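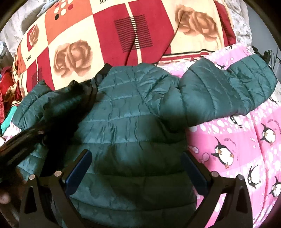 Slide 1: teal puffer jacket laid out on the bed, ready to fold

Leave this up while people find their seats. Start when the door closes.

Welcome to the Stokedden evening. Tonight is winter coats: how to fold them, where to put them until November. Same talk as Hurkesville, with the boring bit on mothballs taken out.

Point to the sleeves. One is out flat, the other is curled up against the bedding. Both need to be straight before you fold anything. Ask who does the zip up first. Usually half the room.

Steps, slowly:
Empty the pockets.
Zip to the top.
Sleeves across the front.
Fold up from the hem, 2 folds, pressing the air out with your forearm.

Mention the bed. Good height, and a patterned blanket like this red and cream one won't show fluff. Anything black lying on the coat goes in its own pile.

Washing: 30 degrees for most nylon shells, 40 only if the label says so. Dry it fully. Quilting holds water in the seams.

Don't leave it squashed in a vacuum bag all summer. A cotton pillowcase does fine.

PAUSE for questions, then hand out the Rurnirell sheets. Next slide is the wardrobe shelf.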